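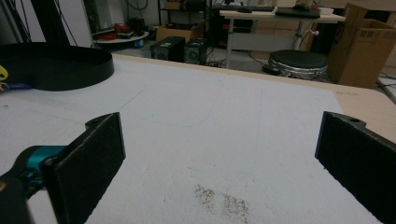
mothballed_pid
Member, perception and general despair

My sweep planner wants a list of blobs: where each patch of dark bits is, how wide, which way to push it. Two small patches on a white sheet, near the bottom center of the view. A child could do this. My child could do this, and would also ask for less GPU.

I threshold for dark on light, clean up with a small open/close, then run connected components. On this view it gives me 20 regions. The winners by area are the fingers, the shallow black tray, and whatever is lurking on the floor behind the table. The patches come in somewhere around the faint lines on the sheet, and the sparse left one breaks into confetti. If I turn up the closing kernel to hold it together, the right patch reaches down and merges with stuff at the bottom of the view.

I'm on the Irneo vision stack, with Brakov doing the planning. The planner accepts whatever I send it and last night very confidently proposed sweeping the tray. Do I need a learned model for this? I have 3,812 unlabeled views and no desire to meet any of them personally.

benthic_loop
Regular

You don't need a network yet. You need to stop looking at the room.

Find the sheet first. It's the biggest bright region near the fingers, so threshold high, keep the largest component, and take the hull so dark bits inside don't leave holes. Watch the tray, because the hull may swallow part of it. Then subtract a static finger mask. The fingers are fixed to your camera mount, so draw one mask per opening width and interpolate. I dilate mine by 8 pixels, which is ugly and has never failed me on a weekday.

For what's left, don't close. Take the centroids of the little specks and cluster them by distance with DBSCAN or similar. Sparse patches survive that much better than they survive morphology. Throw out any cluster that is long and thin and your lines mostly go away. Throw out anything huge and solid and so does the tray.

Also put a maximum area check in front of Brakov. It will sweep the table if you ask nicely.

tinfoil_quaternion
New member

just use a bigger kernel

oldgantry
Moderator

The bigger kernel is how we got here.

Agree with benthic_loop on the order of things. One addition: do the clustering in table coordinates. In image space, a gap of so many pixels means one thing by the fingertips and another at the far end of the sheet. If you have the camera pose, project the speck centroids onto the table plane and set the cluster distance in centimeters. The Baltard calibration tool writes out the homography if you tick the box on page 2 of its export dialog, a place I assume was chosen by dice roll.

If you end up training something anyway, use the output of this pipeline as rough labels and fix the bad ones by hand. You'll still meet some of your views, but only the difficult ones.

Related
Finger mask drifts when the gripper opens fully
Brakov planner ignores keep-out zones after restart
Nguyen-Tran labeling plugin: polygons save upside down
Clustering sparse points without picking a radius by prayer

Last updated August 15, 2022

Contact | Copyright and terms | Back to top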